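Science Fiction Lore Board — Television — The Verutgate Cycle
Thread: Does the Wedus archive contain actual minds, or only records of them?

archivist_poon
Posted 2018-03-27

I wish to submit a question concerning the second season of Verutgate. When the Fedden council votes to open the Wedus archive, the Speaker tells the delegates that 3,000 ancestors "wait inside." Later in the same season, the engineer on Poon states that the archive holds only testimony, recorded at the time of death and replayed on request.

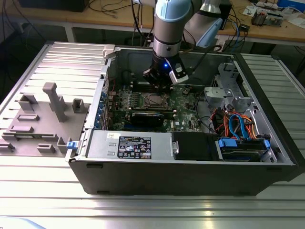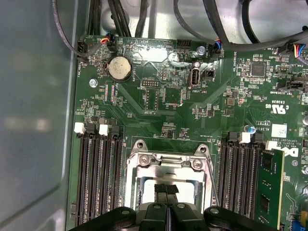

Computer hardware: the inside of a Dell machine, with a gripper over the board.

Members are asked to consider whether the series ever settles the matter. I am interested in evidence from the episodes themselves. The tie-in novels may be cited if they are clearly marked as such.

tollkeeper7
I would direct the original poster to the trial episode. The ancestor called as a witness is asked about a treaty signed 200 years after her death. She declines to answer at first, then gives an opinion on its terms. A recording could not have done so. In my view the episode establishes that at least one mind in the archive is active and able to reason about new facts.

Harrow_Lane
I must disagree with the previous reply. The witness is given the text of the treaty before she speaks, and the advocate reads it aloud twice. Every sentence of her opinion is taken from her earlier speeches, which the audience has already heard in the opening episode. The defense makes this very point, and the court does not reject it. It adjourns.

tollkeeper7
The court adjourns due to the attack on the harbor. That cannot be read as a ruling in either direction. I would also note that the phrase "I had hoped for better" does not appear in the earlier speeches.

Harrow_Lane
I have reviewed the opening episode and accept the correction on that phrase. My general position stands.

Musyoka Okoth
Moderator

Members are reminded that spoilers for the final season must be labeled in the first line of a post. One reply has been removed on those grounds and may be submitted again with the proper label. Discussion of the trial episode may continue.

quiet_meridian
Spoiler label: novels only.

The second tie-in novel states that the archive was built to hold 500 minds and that the remainder are "impressions." If this is accepted, both the Speaker and the engineer are partly correct. The difficulty is that the novel also places Poon in the wrong system, and many members do not regard it as reliable for that reason.

archivist_poon
I thank the members for their replies. The figure in the novel is of interest, although I am reluctant to rest the case on it. Would anyone care to address the scene in which the engineer shuts down the archive for repairs? She apologizes to it first. I have always taken this as a sign that she does not believe her own account.

Harrow_Lane
She apologizes to the ship's door in the following episode. I would not place much weight on it.

tollkeeper7
The door is played for comedy. The archive scene is not, and the music from the funeral is repeated beneath it. I will post the relevant dialogue in full once I have access to my discs, which are in storage until August.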